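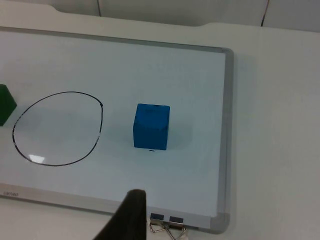

Nerea Lorente packed orders by hand at Conlow for 13 years. Since August she has spent her mornings teaching a robot arm to tell one block from another and put it where it belongs.

The company ships spare parts for kitchen appliances from a warehouse in Mellor. The catalogue runs to 1,182 items, most of them small, and until last year every one was picked by a person with a trolley and a list. The arms will take over the bins nearest the loading door first. Before they touch a real part, they practise on coloured cubes and a whiteboard with a loop drawn on it in black marker.

Lorente sets out the cubes, guides the arm through the move, puts everything back and starts again. A full morning is 100 runs. She says the work is easier on her knees and harder on her patience.

"With packing you could think about something else," she says. "With this I have to watch the fingers the whole time. If I'm sloppy, it learns sloppy."

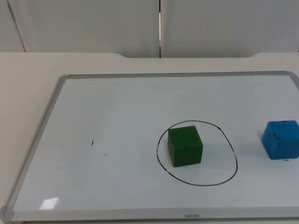 The rule for the exercise is simple: a cube counts as placed when the whole of it is inside the line. Ramil Manalo, who runs the shift, wanted tasks that anyone on the floor could judge without training. He had seen an earlier trial at another firm where only the engineers knew what a good result was, and the packers stopped asking.

Two people have moved from packing to the practice tables so far, on the same hourly pay. That last point is where the argument lies. Amparo Barrios, the union representative, says teaching a machine is skilled work and should be graded as such. Manalo agrees in part, and says a new grade is being discussed with head office.

Tuấn Mai still picks by hand and has not applied to change. He likes walking, he says, and he knows where everything is. He has been told his aisle will stay as it is until spring. He would like that in writing, and Barrios has asked for it.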